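Skerstead youth theatre moves spring musical to larger hall

Skerstead Youth Theatre will stage its spring musical at the Dokska Hall instead of the school auditorium it has used until now. The change was confirmed in a notice to ticket holders in March.

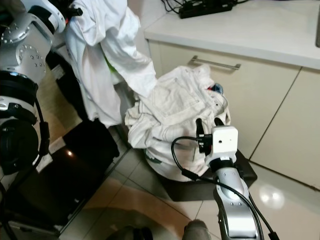
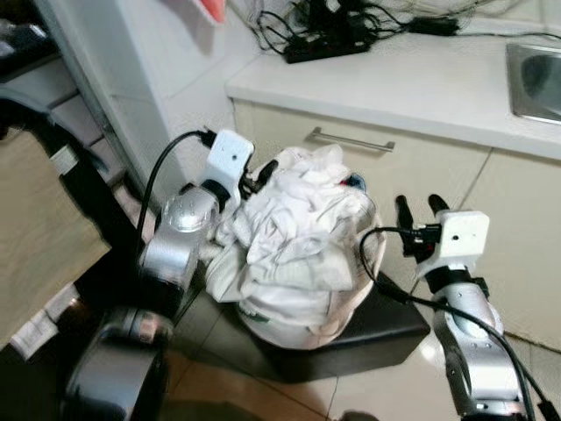

The Dokska Hall seats 256 in its standard layout, with the front rows removed to make room for the orchestra pit. The stage is deeper than the one at the school and has a fixed lighting bridge, so the company will no longer need to hire a separate rig. Sound equipment will be supplied by Forkard, which also provides the radio microphones and the mixing desk. Principal singers will wear individual microphones. The chorus will be picked up by microphones hung over the stage.

The production will be given with a live band of wind, strings and percussion. In previous years the company sang to recorded backing tracks, which fixed the tempo of every number and left no room for repeats during scene changes. The score has been hired in a reduced arrangement and two songs have been lowered in pitch to suit younger voices.

A grant of £3000 from the Kovalchuk Fund covers the hire of the score and the hall. The grant does not cover costumes or set construction, which are paid for out of ticket income. The set uses a single raised platform with steps on either side, and changes of place are shown by lighting and painted cloths.

Technical rehearsals take place in the week before opening. The cast will attend in two groups, with the full company called for the dress rehearsal. Evening performances begin at 7.30 pm and the matinee at 2 pm. The running time is given as 2 hours, including one interval.

Tickets already bought for the school auditorium remain valid, but seat numbers do not carry over. Holders will be sent new seat numbers by email. Anyone needing step-free access should use the side entrance to the hall and tell the box office when booking. Refunds can be claimed until the end of April.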